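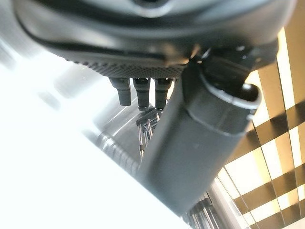 Bututlow Oral History Project
Progress report to the Hustham Fund, second period

The short version is that we are recording people faster than we can type them up, and that the typing was supposed to be the easy part.

Recordings

We promised you 27 interviews by the end of July and have 27 on the drive. Please enjoy this figure, as it is the only one in the report that matches the plan. The oldest speakers were seen first, on the grounds that you would expect. Most sessions ran past the hour we had allowed. Two ran past lunch. One gentleman answered our opening question, which was where he was born, and got as far as his own birth after forty minutes on the price of his grandfather's mule.

The Ornov side of the river is still thin. People there remember the Bututlow side as the one that got the bridge money, and they have agreed to talk to us mainly to get this on the record. We have it on the record several times.

Transcripts

Of the interviews recorded, 16 have a finished transcript that the speaker has read and approved. The plan called for all of them. The software we budgeted for does a decent job on the evening news and a poor one on anybody over eighty from the mill streets. It heard "the weir" as "the weird" all the way through, and gave us a very moving account of a childhood spent swimming in it. Every transcript now gets a full pass by ear, and we have moved the money left over from the launch event (we had cake, we skipped the banner) to pay for the hours.

Speakers have also turned out to be keen editors. One returned her pages with all mention of a cousin removed, then asked for the cousin back a week later. We have kept both versions and sealed one.

Photographs and papers

The scanning days brought in 728 items, well over what we had storage boxes for. A good share are weddings. The mill itself, which closed and was pulled down within living memory, shows up mostly as a blur behind somebody's new car. We do now have the full run of the Kaewsai canteen menus, lent by a family who would like them back before the holidays. Liver was served more often than anyone we interviewed has admitted.

Captions are behind. Dates written on the backs of prints disagree with dates given out loud, and we are entering both.

Money

Travel is under budget, as nearly everybody lives within walking distance. Postage is over. We ask permission to move the rest of the travel line into transcription, and will send the revised sheet with the signed form.

Next period

Finish the remaining transcripts. Record at least six more speakers from Ornov, preferably on some other topic than the bridge. Open the listening post at the library, once we and the library agree which of us is buying the headphones.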